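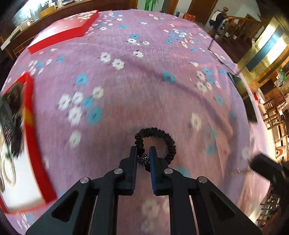

A black scrunchie with a round rhinestone bead. Gathered fabric hair ties are among the many everyday goods that depend on narrow elastic.

The Stretch in Things: Narrow Elastic and the Town of Veltside

7/29/20

214 shares | 4 comments

Very few people could name the last piece of elastic they bought. It is sewn into waistbands, threaded through cuffs, fixed behind the fitted corners of bed sheets and hidden inside hair ties, and it is noticed mainly when it fails. The trade that produces it has always been a quiet one. In the town of Veltside, where it supported several generations of families, the principal mill carried no sign on its street side until it had been open for more than twenty years.

The firm of Felten was established in 1888 in a former grain store beside the canal. It began with plain cotton tape, used for tying parcels and bundles of legal papers, and moved into elastic webbing within its first ten years. Its founder left no memoir and only a small quantity of letters, most of them concerned with the price of yarn and the poor state of the access road. What survives in much better order is the firm's set of pattern books. These were transferred to the Veltside district archive after the mill closed, and they form the basis of a study now being prepared by the textile historian Anoma Pathirana.

The pattern books number 108. Each is a stout ledger in which samples of finished elastic were fixed to the page beside a width, a date, a customer's initials and, in many cases, a remark. The remarks are brief. "Too hard." "Returned." "As last, but softer at edge." One entry, for a garter elastic in a shade the firm called drake, is marked simply "No."

"The books were working tools, and they were treated as such," Dr Pathirana said. "There is machine oil on them. There are pages where somebody has cut away half the sample because they needed it. A collector would be disappointed by their condition, but I have found the damage very useful. It shows which patterns were being consulted."

How elastic is made

The principle of woven elastic has changed little. Rubber threads are held under tension on the loom and run lengthwise through the fabric, with cotton or another yarn woven about them. When the finished band leaves the loom and the tension is released, the rubber draws back and the covering yarns close up. A weaver must therefore judge the cloth in a state in which the customer will never see it. At Felten, new weavers were expected to work beside an experienced hand for a full winter before taking charge of a loom of their own.

The rubber itself gave constant difficulty. It hardened in cold weather and became tacky in warm weather, and a batch which behaved well in the store might perish within months of being sold. The firm's correspondence from its early decades includes a long dispute with a corset maker over a consignment that had crumbled on the shelf. Felten maintained that the shelf stood next to a stove. The corset maker maintained that it did not. The matter was settled with a part refund and a drawing of the shop floor, which is also in the archive.

Braided elastic was introduced later, when the firm bought a line of braiding machines from its neighbour and competitor, Brouwer. A braided band becomes narrower as it is stretched, where a woven one keeps its width, and the two are not interchangeable. Braided elastic is lighter and cheaper, and suits a sewn casing in which it will not be seen. Woven elastic is firmer and may be stitched straight on to a garment. Dressmakers have argued the merits of both for as long as both have been sold, and the pattern books suggest that the mill was content to supply either party.

Brouwer had occupied the opposite bank of the canal and had specialised in cord. Relations between the two firms were correct, if not warm. They shared a coal delivery and a drainage charge, and for a period they shared a dyer, who worked mornings at one and afternoons at the other and was forbidden by both to discuss colours. When Brouwer gave up the trade, Felten took on most of its braiding staff together with the machines, and the two canteens remained separate for a further three years.

Work and wages

At its height Felten employed 300 people, of whom the greater part were women. Wages were paid by length for the weavers and by the hour for the winders, an arrangement which the winders regarded as unfair in good years and the weavers regarded as unfair in bad ones. The inspection room was held to be the best position in the mill. It was on the north side, with tall windows, and it was the only department in which conversation was possible without shouting.

Inspection was done by hand. The elastic was drawn across a table and through the fingers, and a trained inspector could detect a broken rubber by touch before it could be seen. Former employees recorded by the archive have described testing bands in shops by habit for the rest of their lives. One said that she could not try on a skirt without first turning the waistband inside out, and that her daughters refused to go shopping with her.

The mill also put out a good deal of finishing work. Short lengths were carded at home for sale in haberdashers' shops, and children were expected to help. The cards were printed in blue and bore the trade name Festwood, a name with no known connection to any person or place in the district. Dr Pathirana has looked for an explanation and has not found one. Her view is that it was chosen to sound solid.

From garters to hair ties

The uses of narrow elastic followed the changes in dress. Garters and braces gave way to underwear and sportswear, and the fall in one line was for many years made good by the rise in another. The hair tie became an important product late in the life of the mill. Felten had long supplied thin covered cord for this purpose, but the arrival of the fabric scrunchie brought an entirely new class of customer, most of them small makers buying a modest order and wanting it the same week.

For the mill this was not a demanding product. The elastic inside a scrunchie is covered completely by its gathered fabric, and its colour does not matter. It must, however, recover well, and it must survive being stretched over and over again by people who give no thought to it. The last pattern books show the firm trying several grades for the purpose. The samples grow softer from page to page, and one remark reads "Pulls hair?" with the question mark underlined.

Production at Veltside came to an end when the remaining orders could no longer meet the cost of heating the building. The looms were sold, some for further use and others for scrap. The grain store stands and has been divided into offices. The inspection room is now used for meetings.

The study and its purpose

Kristof Nijs, who has charge of the textile holdings at the district archive, regards the pattern books as a resource for repair as much as for history. Conservators working on historic costume often need to know what the original elastic would have been, as it is usually the first part of a garment to decay. "We receive a bodice, and where the elastic was, there is a brown line and some crumbs," Mr Nijs said. "With a date and a width we can usually go to the right ledger and find what was in use. It is rarely possible to match it exactly, but we can avoid putting in something quite wrong."

The ledgers present problems of their own. Rubber that perishes gives off substances harmful to paper, and many of the older samples have stained the pages on either side. The archive has placed thin barrier sheets between the most affected leaves and keeps the volumes in a cool store. A selection of 300 samples is being recorded in detail, with notes on weave, width and present condition. The work began in June and will continue as staff time allows. Readers may consult the later volumes by appointment — the earliest are too fragile to be opened for general use — and the archive would be glad to hear from anyone who holds Festwood cards, particularly those with the elastic still attached.

Comments (4)

M. Harrow
My grandmother carded for Festwood at the kitchen table. We still have a tin of the blue cards but I'm fairly sure the elastic has gone to dust. Would the archive want them anyway?

Tapelady
Very good to see woven and braided explained properly. I have given up asking for woven in shops as I just get blank looks.

J.P.
The coal was never shared, my father drove the cart. Felten had theirs on Tuesdays. Otherwise a fair account.

Winder's daughter
Mum always said the north windows leaked and the inspection room was freezing. She still wanted to be moved there.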